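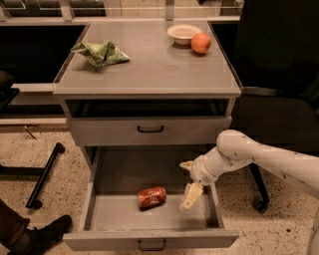 Mein graues Nachtschränkchen und was sich so darin sammelt

Hallo und willkommen auf meiner kleinen Galerieseite! Seit September räume ich die Wohnung Stück für Stück um, und weil ich beim Umräumen ständig an irgendwelchen Möbeln hängen bleibe (mein Terrazzoboden hat schon alles gesehen), bekommt jetzt jedes davon einen eigenen Eintrag. Mit dem Schränkchen fange ich an, weil ich es jeden Tag vor der Nase habe.

Stand: 20. April 2022

Zum Schränkchen
Grau, mit offenem Fach in der Mitte und zwei Schubladen darunter, die untere ist die tiefe. In meiner Möbelliste heißt es »Pestus«, ich gebe nämlich allen größeren Stücken Namen, das große Regal im Flur ist »Trandus«. Gekauft habe ich es gebraucht bei Carvalho, einem Trödelladen mit viel zu engen Gängen, für 15 Euro. Angeschrieben war es mit 90, aber da hatte wohl jemand das falsche Schild erwischt, und ich habe natürlich nicht diskutiert. Getragen habe ich es dann allein bis Grimemside, mit drei Pausen und einem blauen Fleck am Knie.

Oben drauf
Orangefarbenes Obst habe ich am liebsten gleich neben dem weißen Schälchen liegen, das macht richtig gute Laune auf dem ganzen Grau! Das Schälchen ist eigentlich für Nüsse gedacht, wird aber auch gern für Ohrringe, Büroklammern und Kleingeld benutzt. Die grüne Snacktüte, so zerknüllt wie sie ist, gehört zum Alltag bei mir genauso dazu. Der kleine erhöhte Rand an der Platte ist übrigens Gold wert — rundes Obst kullert mir sonst von jedem Möbel herunter.

Das offene Fach
Ziemlich dunkel da drin. Ich überlege schon länger, es mit hellem Papier auszulegen, und habe mich bisher zwischen Creme und Hellgelb nicht entscheiden können. Vorschläge gern ins Gästebuch!

Die tiefe Schublade
Mein Lieblingsteil. Eine Coladose passt liegend locker hinein und hat noch jede Menge Platz um sich herum, Rot auf Hellgrau sieht auch noch hübsch aus. Als Getränkeschublade gefällt sie mir jedenfalls besser als vorher als Sockenschublade. Die schwarzen Griffe wollte ich zuerst gegen Messing tauschen, inzwischen mag ich sie sehr und lasse sie dran.

Wie es weitergeht
Als Nächstes kommt Trandus an die Reihe, das dauert aber ein bisschen, dort stehen noch die ganzen Kochbücher und zwei Kisten mit Kabeln. Bis dahin liebe Grüße aus Grimemside — und falls jemand eine gute Quelle für Schubladenpapier kennt, immer her damit!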